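Print this page | E-mail this page

Robot Learning, handout 6: chunked actions, or how far ahead to commit

Last week's policies decided what to do afresh at every time step, like a driver who reconsiders the route at each lamp post. They dithered. Small errors piled up, the arm drifted somewhere no demonstration had ever been, and from there it made things up.

The Bodari method is to predict a block of future actions in one go and carry out the block before looking again. Our version was trained on 1456 demonstrations of short tabletop jobs. The block length, k, is the only knob we turn this week. You will be tempted by the others. Leave them.

With k = 1 you get the ditherer. With k = 30 you get a smooth, confident arm which will put the thing down beautifully in the place where the plate used to be. In our runs the best results came at k = 14, and nothing in the theory predicts that number, whatever the Andrade notes may tell you.

The test task has two parts, the carry and the release. Score them separately. A policy can be excellent at carrying and have no opinion at all about letting go.
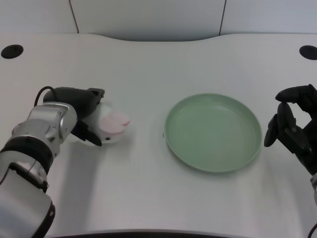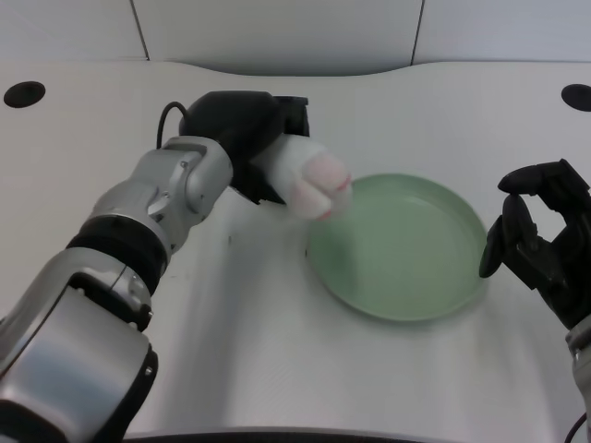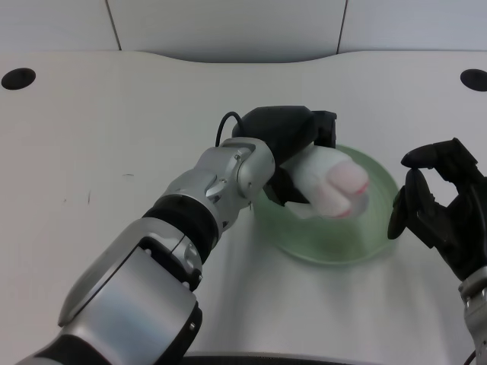 The soft object is in the left gripper in all three, so for scoring purposes each is still a carry.

Stella Sang objects that scoring the two parts separately flatters long blocks, as the carry is mostly empty air and any fool can cross it, and she would rather see one mark for the whole job. Fair enough. Report both, and if they disagree, say which you believe and why.

Soft objects also bulge when gripped, so the bottom of the thing is seldom where the model thinks it is. Expect early releases. Write down the height at which each one happens, even the embarrassing ones.

For Saturday: rerun the Ula script with up to 6 values of k of your own choosing and plot success against k. Label the axes. The Cukov baseline is in the shared folder, under a name I regret.

Print this page | E-mail this page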